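Nicanor Hinojosa has been teaching evening classes for adults in Stovton long enough to have lost track of how many people have been through them. He takes beginners in arithmetic, mostly people who left school without a maths qualification and have come back for one. We spoke on 22 April 2026, an hour before his group arrived. 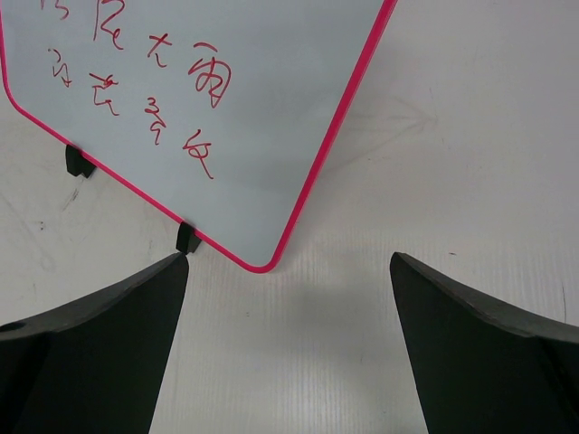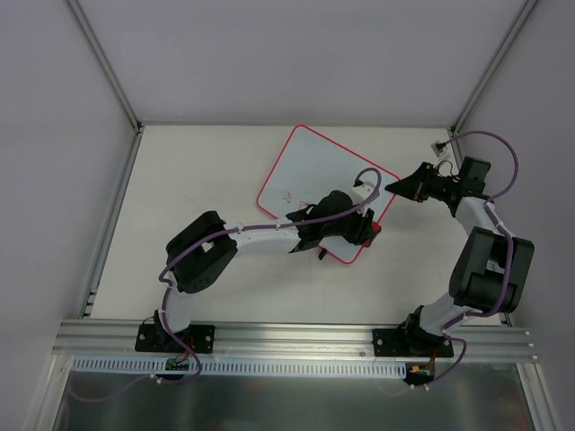 *The red-edged whiteboard, in both pictures.*

He started out as a payroll clerk at Tillden, a packaging firm, and fell into teaching when a colleague asked for help with percentages.

"She could do the job perfectly well," he says. "She'd been working out discounts in her head for years. She just froze when someone wrote the sign down. So we stopped writing the sign down for a bit."

That is still how he begins. The first session has no worksheet. He asks people what they paid for something that week and goes from there. By the third session they are writing on small boards, which he prefers to paper.

"Paper keeps your mistakes. I've had people tear a page out and put it in their pocket so I wouldn't see it. On a board you rub it out and have another go."

His classes are capped at 15. The college would like more, and for one term he tried it with 45 in a hall, alongside another tutor, Idell, who now runs the daytime course.

"Idell managed it better than I did. She has a voice that carries. I spent the evening walking up and down and I don't think I spoke to half of them."

I ask what people find hardest. He thinks it is place value, and he doesn't think it gets enough time.

"Take 763. Most people will read that out without trouble. Ask them what the six is worth and you'll get a pause. If you're not sure of that, long division is just a set of moves somebody made you learn. Then you forget one of the moves and you're stuck."

He likes to get a class as far as 1000 by counting in uneven steps, out loud, going round the room. It takes a good part of the lesson. Some students complain that it is childish, and he lets them sit it out if they want to. Most join in by the second time round.

The exam is in June. He has mixed feelings about it. The certificate matters to people applying for care work or nursing, and he won't pretend otherwise, but he has seen strong students go home after a poor paper and not come back.

"Zaidi failed twice," he says, of a student who gave him permission to tell the story. "Second time he was two marks off. He came in the next week with his coat on and said he was only there to return the book. We had a cup of tea and did some fractions. He passed the year after."

Zaidi now helps on enrolment nights, sitting with people while they fill in the form. Hinojosa says the form puts more people off than the maths does — it runs to several pages and asks for previous results on the first one.

He has asked for that question to be moved to the back. So far it is still on the front.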